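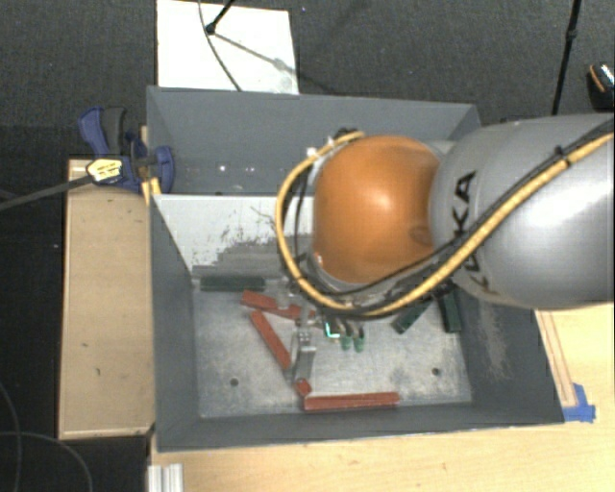 Figure 4. Red and dark green bars in a grey bin with two sections. The scuffing on the whitish sloping divider is heaviest across its lower half.

4.2 Where the bins wear

I came to this part of the study expecting to write mostly about floors. Floors are what people grumble about when you ask them about storage bins, and both sites we visited, Amden and Purkar, had a drawer somewhere with spare liners in it. But once I started going through the bins with a torch and a notebook, it was the dividers that kept filling up the page.

The divider in Figure 4 has a fairly typical pattern. The upper part has thin dark scratches, and lower down these give way to irregular scuffs and worn grey patches. I took to calling these two kinds of mark "lines" and "clouds" in my notes (Trí Khổng, who did the second round of scoring, hated both words and then used them anyway). A line is a mark you could trace with a pencil. A cloud has no clear direction and you can't easily say where it stops. Dividers with clouds along the bottom and lines higher up were by far the most common sort at Purkar, and common enough at Amden that we stopped remarking on them.

My own explanation is a simple one. A bar going into a bin meets the slope at one end, scratches it on the way down and then settles near the bottom, where every later bar gives it another little shove. The high part of the slope is touched once per bar, and the low part is touched over and over again. I can't prove this from the marks alone, and I did wonder whether cleaning had a hand in it, but the people who do the cleaning at Purkar told me they wipe the whole panel top to bottom, which ought to spread things out more evenly than what we saw.

Floors wear differently. The pale scuffing on the front floor in the figure is spread about in a mottled sort of way, and we found it hard to score floors like that at all. On our scale, which runs from 1 to 5, Trí and I agreed on dividers nearly every time and argued about floors nearly every time! Light is a big part of the trouble. A mottled metallic grey surface looks fresh from one side of the bench and badly worn from the other, and I changed my mind about several of them just by walking round. In the end we scored every floor from the same spot, standing, with the overhead lights on. It isn't perfect but at least it's the same kind of wrong each time.

We also noted any round holes in the floor, such as the two at the lower left and lower right of the figure. I'd hoped to say something about wear at the rims, but bars tend to lie across the holes and hide them, and I didn't want to disturb a bin that somebody was going to need again on Monday. So the holes are in our notes as present or absent and nothing more.

A word on colour, as we were asked about it when we first showed this work at Mạc in September. We sorted our loose marks by the colour of the bars in the bin, thinking that red might show up more on a whitish panel and so push the scores higher. Across the 2,078 marks we logged, very few had any colour in them that either of us could name. They were grey or dark, whatever was in the bin. The 555 marks from bins with mixed bars were no different, and we've lumped all the bins together in the tables that follow.

What did matter was how full people let the bins get. At Amden the habit is to top up early – sometimes with half the old lot still in there – and the low band of clouds sits noticeably higher up the divider than it does at Purkar, where a bin is usually run down first. I'd like to have tested this properly with the Zorkgate liners, which take a mark very readily, but only two bins had them fitted and one of those was swapped out before I got back to it. The scores for the other one are listed with the Amden set.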